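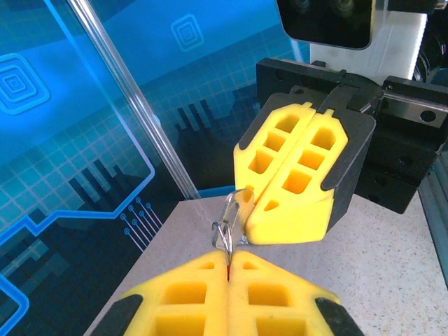

Archive diary, Plosbridge parish vestry papers

Last updated: 2018-08-15

Bundle 4 finished. 441 settlement examinations transcribed, dated by hand where the clerk left the year off. Folio 12 is still unread below the fold.

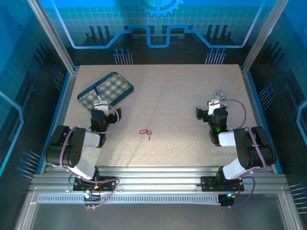 Does a removal order prove the family left? It records only the justices' decision; the overseers' accounts have to show the cart hire.

Checked the accounts for the Disley removals. Carriage is entered under October, with no names, and the sums match two of the orders

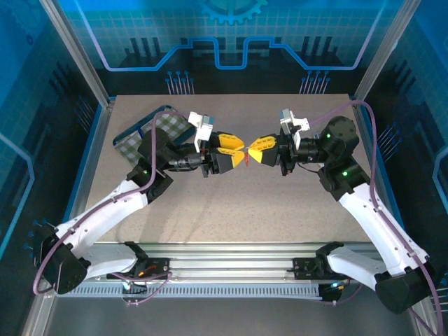

but leave a third without any payment. I have coded it "order made, not executed" until the receiving parish's book is read.

Drafted the note on literacy. I propose to treat a mark as evidence of inability to sign.
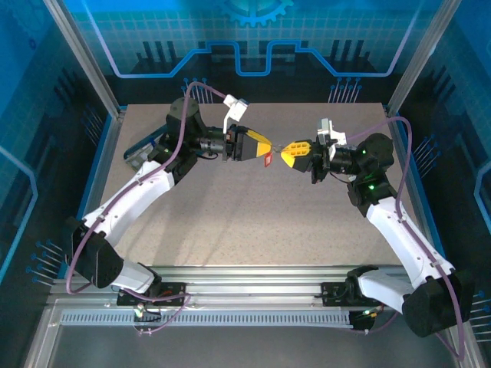

Lovisa Holmgren objects that a mark may mean illness or haste, and wants repeat appearances compared first. Added a column for it.

Recent entries
Indexing the bastardy bonds
Watermarks in bundle 3
Query from Volkan Bilgin on apprentices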